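Meat Rolling and Tying Assistant, Part-Time — Notgate Kitchen

Notgate makes rolled roasts. We take something flat, make it round, and charge more for it.
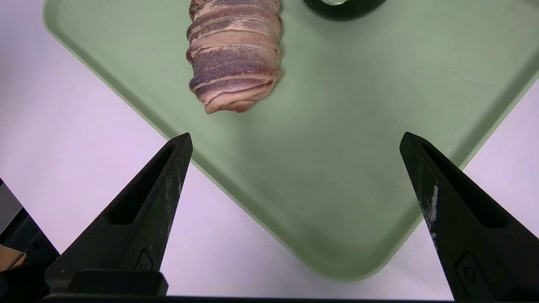 The job is mornings, 6 a.m. until the list is finished, 30 hours a week from August. You will be trimming, seasoning, rolling and tying, then traying up for the shops and wiping down after yourself. The last part is where most trial shifts go wrong.

You don't need to be a butcher. Amado Layug, who runs the bench, came to us from upholstery and says the two trades have a lot in common, mostly string. You do need steady hands, closed-toe shoes and some tolerance for a cold room and Amado's radio.

What we'd like from you:

Knife experience, in a kitchen or a shop
A current food handler card, or the patience to sit through the class (we pay for it)
Able to lift 43 pounds without making a speech
Comfortable with raw pork and beef all morning

What you get: paid training, two meals a shift, a staff discount, and a $200 bonus after your first three months. Aprons are supplied and laundered. Knives are supplied too, but bring your own if you're particular — the particular ones usually do well here.

In the weeks before the holidays we tie 500 roasts and time off gets scarce. Please don't apply in August and announce a December cruise.

To apply, drop off a resume at the side door before noon and ask for Oddur Egilsson. A few lines on where you've worked will do. Trial shifts are four hours, paid, and you take home whatever you tie, however it looks.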